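Situdard opens a parts return service in Drirkska

Drirkska, 22/08/2018 -- Situdard, the supplier of workshop storage, announces today a new service for small repair shops and schools. Under the name Flosov, the company will take back mixed tools and small parts, sort them, and give them out again at a low price.

The service was tested since April with 43 workshops in the Mohmand district. In this time, 953 kilograms of material came back to the sorting hall. All material is placed first in open metal bins, and it is taken out piece by piece. 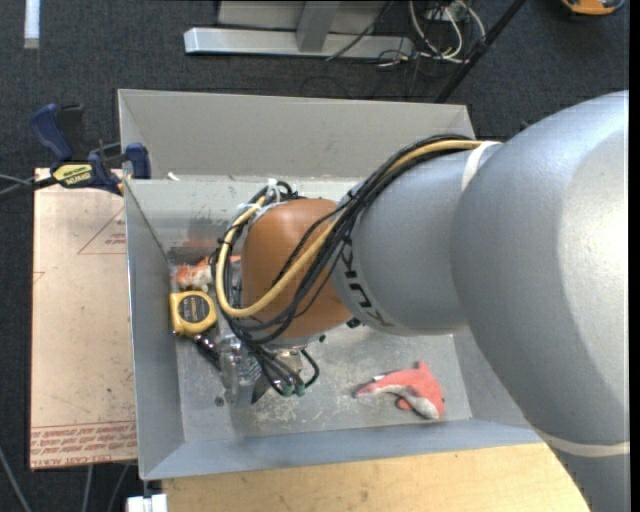 Can a workshop send its parts without sorting them first?

Mixed boxes are welcome, but liquids, batteries and broken glass must be kept out of them.

"Many shops have drawers full of good things which they do not use," says Sadia Arain, head of the Flosov service. "We want that these things find a bench again -- and the owner gets back the space."

A first collection is free of charge for each workshop. After this, the price is 9 per box, and the box is returned empty with the next pickup. Workshops that wish to join can register at the Situdard office in Drirkska or with their usual delivery driver.

Press contact: Sadia Arain, Situdard, Drirkska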